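My favorite rule at the Lavo bench is also the shortest: every loose part has a home. If the chip isn't in its nest, the arm doesn't move. I love how much calmer the work got once we wrote that down!

Shireen Sithole added the second one, that the teach pendant stays within reach of whoever is on shift, even for a quick test at low speed.
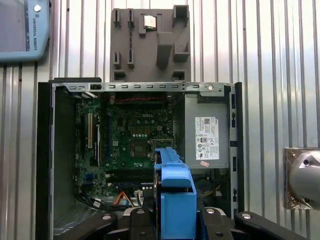
Cover off, chip in its nest, blue piece in the gripper.

The sheet is up to version 2 now and still fits on one page (large print, too). Next I want a proper rule for cables, which wander into everything. If your shop has a good one, please send it my way!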